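Went to the open day at Soltbridge this afternoon. They have the ground floor of the old Rurklow building now. Notes in a few posts, mostly for people who asked me to report back.

Getting in was easy. You sign a sheet, get a sticker with your name on it, and they let you in nine at a time. I waited 20 minutes in a corridor with a vending machine. Go early if they run it again.

First stop was the Drendell arm, the one on the flyer. It moves totes from one shelf to another. The operator said it hits 100 an hour on a good day. It was slower than that with people watching, and it stopped twice for a light curtain somebody leaned into.

I asked what happens when a tote is loaded crooked. Answer: it stops and calls a person. Fine by me. I worked in a warehouse for years and that was the rule for us too.

Second stop was a talk on safety fencing. Good slides, bad microphone. The one thing I wrote down is that they redo the risk assessment whenever the gripper changes, even if the arm stays the same. We never did that at my old place and we should have.

The part I really came for was the hand-held grippers, at the back of the room. No arm at all. A person holds the gripper and does the job with it, and a camera on the tool records everything. The recordings get used later to train a robot.
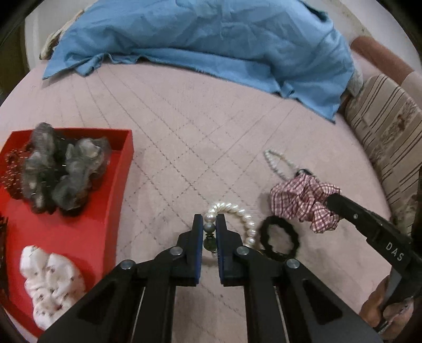 Soft, small things are what I wanted to ask about, because the totes don't tell you much. A box has flat sides and stays the shape it is. At the back they were working with hair accessories on a pink padded surface, with a red tray off to the left that had several scrunchies in it. The black jaws have blue pads on the inside faces, and the pearl bracelet is held right between them. The beads are packed close and they curve up and over behind one jaw, so the grip is on a short run of them and the rest goes where it wants. The plaid scrunchie next to it is a different problem, all folds.

There are two grippers in use there, one for each hand. I asked whether one would do. The answer was that it would for some of it, but people use both hands for this kind of thing at home and the recordings should look like that.

I got a turn with one on a practice table. It is heavier than I expected and my wrist noticed after a few minutes. You squeeze to close the jaws. You also lose all feeling in your fingertips, so you end up going by eye. I dropped a sock three times.

Asked how much recording they need. They said a single task in the Thakur set has around 90 takes before anyone tries training on it, and that more variety in the objects helps more than repeating the same one. They change the layout between takes.

Asked how well the trained version does. For folding a hand towel they gave me 85 percent on towels it had seen. They did not have a number for new towels yet and said so. I would like to see that number before I get excited.

Also asked who does the recording. Paid staff, in shifts, with breaks on a timer. The person I spoke to said the worst part is resetting the table, and that thin chains are the thing she likes least.

What I did not get to: the mobile base demo. It was down for a battery problem when I got there and still down when I left. There was a video running on a laptop instead.

Practical stuff. Parking is free behind the building but the entrance is on the other side. Coffee was free, sandwiches were gone by 2. Kids were allowed in everywhere except the fenced area with the arm. Bring glasses if you need them for reading, the labels on the displays are tiny.

They said the next one is likely in December. I'll post the sign-up link if they send it to me.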